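Home News Features Workshops Archive Contact
Search this site Enter keywords Go

Teaching a Hand to Play
18 May 2018

In a small laboratory in Zillgate, the Yensuk project is teaching a robot to move chess pieces, and the teachers are people who mostly do not play very well.
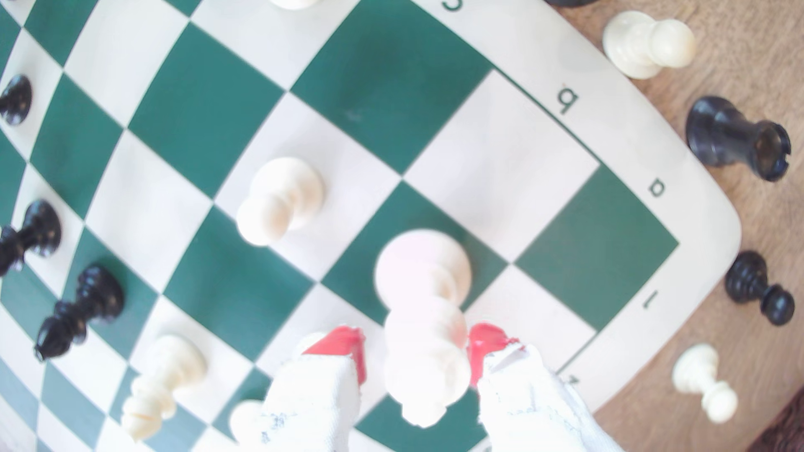

Nobody needs to know an opening for this work. The operator sits in the next room with a pair of handles, looks at a screen, and closes the fingers by squeezing. The robot does the same on its side of the wall. Each move is recorded, and from 2,000 such recordings the software Clatis will try to learn how a piece should be taken and put down.

I was allowed to try. My first pawn took me 44 seconds, and I was sweating as if I carried a glass vase. The difficulty is that you feel nothing. Your eyes must tell you when the fingers are touching, and the eyes are often late. A patient engineer told me to stop thinking about the handles and look only at the piece — this helped, a little.

The work began in October, and by my visit the team had kept 326 recordings. Many others were thrown away. A clumsy move is not always a bad one, the engineer explained. If the operator slips and then corrects, the robot can learn the correction too.

Next, the same handles will go to Ploltgate, where beginners will teach the robot to set up a full game. I have asked to come back and try again.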